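On Being a Hat Person

My hairline has been in retreat since my second year in Ashby, and for most of that time I handled it the way I handle the gutters, by not looking up. Then last November a kid at the hardware store called me "boss" while staring at a point two inches above my eyebrows, and I went home and ordered a hat.

One hat, I figured. You buy it, you wear it, you're done. This is how people who don't own hats think.

The first was a gray wool flat cap from an outfit called Nalten, and it made me look like I was about to sell somebody a sick horse. My wife was kind about it. She said it was "a lot of hat." I wore it to the post office twice and then it went to live in the trunk of the car, where it now protects the jumper cables from cold.

The second was a straw thing with a brim. I have learned since that there are two kinds of men in straw hats, the ones who are on a boat and the ones who would like you to ask about the boat. I have no boat. I have a canoe with a patch on it, and the hat blew off the first time I took it out and was last seen making good speed toward the dam.

After that came sizing, which I had skipped. It seems hats come in sizes, and the sizes are in eighths of something, and the something is not explained. I wrapped a sewing tape around my head in the bathroom, got three different answers, and picked the one I liked best. The hat that came in that size sat on top of my head like a lid on the wrong pot. I sent it back. The return form had a box for "reason" and I wrote "head."

So I have landed on the plain cap. No team, no slogan, nothing on the front that might start a conversation at the gas pump. It's soft enough to sit on in the car by mistake, and I have tested that many times. You can wear one to mow, to buy paint, to pick up a kid from practice, and to any funeral where you plan on staying in the parking lot.

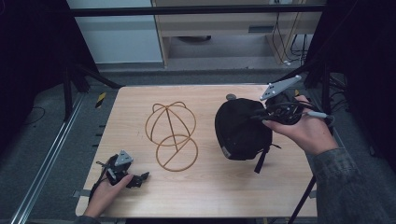
I griped about all this on here back in the winter, and Coralie Tapsell wrote in the comments that I had it backward, that a man should buy one good felt hat, have it steamed to fit, and wear it every day until people stop remarking on it. It takes a month, she said, and after that you could wear it to the dentist. She added that caps are what you wear when you've given up but still have errands.

I've thought about that last part more than I'd like. I do have errands.

I'll grant her the month. My uncle wore a brown felt hat every day of my childhood and it would no more have struck us as a hat than his ears struck us as ears. When he took it off for grace there was a pale stripe across his forehead and we kids all looked at our plates. But he started young, with a full head of hair under there, and I think that's the trick of it. Start at my age and everybody knows exactly what you're up to.

Also, a good felt hat costs money. I went as far as pricing one at Lolska, the menswear place downtown that keeps its door locked and makes you buzz, and the man quoted me a number that I asked him to repeat, in case he'd been reading me the phone number. He wanted to know what I'd be wearing it with. I looked down at what I was wearing. He looked too. We left it there.

What still bothers me is the indoors question. My father's rule was that the hat comes off when you cross a threshold, no exceptions, and he'd enforce it from behind. My son's rule is that there isn't a rule. I've been taking mine off in restaurants and leaving it on in the grocery store, and I can't defend either one. At the diner I put it on my knee under the table, and I've walked out without it 2 times this spring. The waitress keeps it by the register now with the lost sunglasses.

My wife says she liked my head fine to begin with. She says it in the tone she uses about the canoe.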